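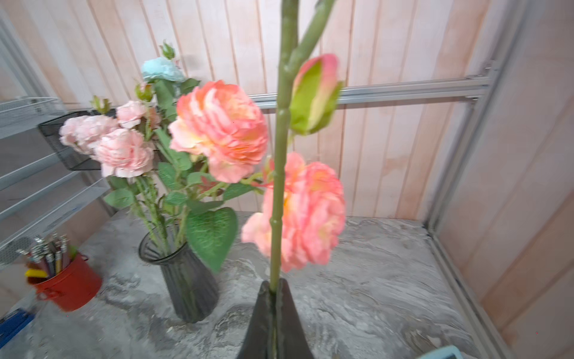
Is a paid ticket to a women's leadership conference worth it?
Only if the programme names its mentors and says how long you get with each. Javstead's last one promised me 10 minutes and a tote bag.

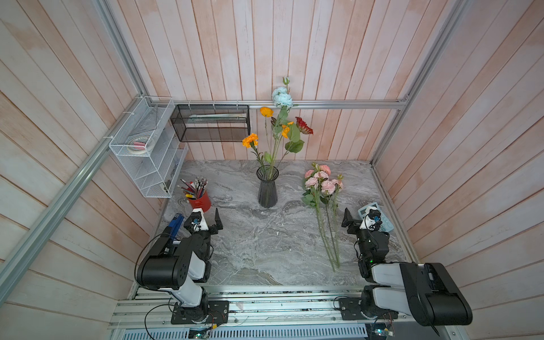
Ask for the timetable before you pay. If half of it is "networking", that's a queue for coffee. Write two questions on a card the night before, and eat first.
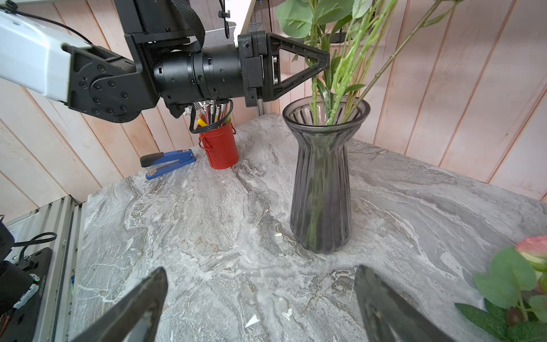 Early-bird prices I don't trust either. Laryea's ran until the doors opened in April.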